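Cleaning up after potting day (without wrecking your table)

Posted Aug 2, 2025 by Rosimeire Magalhães

I love repotting season and I do it all indoors, right on the same table we eat at. The secret to staying happy about it is in how you clean up, and I've gotten pretty fast – 12 minutes, start to finish, and that includes the sink!

Start dry. Always dry! A wet rag on spilled potting mix makes mud, and mud goes straight into every tiny scratch. Use a soft hand brush or an old pastry brush and sweep toward one corner, then hold a sheet of stiff paper under the edge. Gritty mixes with sand or perlite need a light touch, so don't press.

Next comes a barely damp cloth, wrung out hard. I fold mine in 4 and flip to a clean side after each pass.

For gray scuffs on a white surface, try a paste of baking soda and water on a fingertip. Leave it for a minute, rub gently in circles, wipe it off. Test a hidden spot first if the top is painted or glossy (I dulled a shelf in March and I'm still a little sad about it).

Vases and planters with jagged or metallic rims should be washed by hand in lukewarm water. Put a folded towel in the bottom of the sink, skip the scouring pad, and use a cotton swab for the narrow bits – it works wonders!

My neighbor Uthai Nilsuwan lines his table with an old shower curtain before he starts, then carries the whole thing outside and shakes it over the flower bed. Brilliant, and I've copied him ever since. 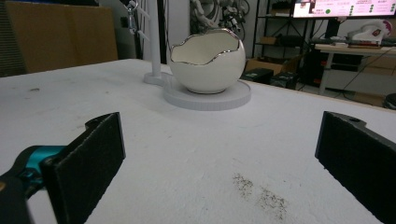 Save the clean sweepings, too. I keep them in a lidded jar under the sink and use them to top up pots that have settled.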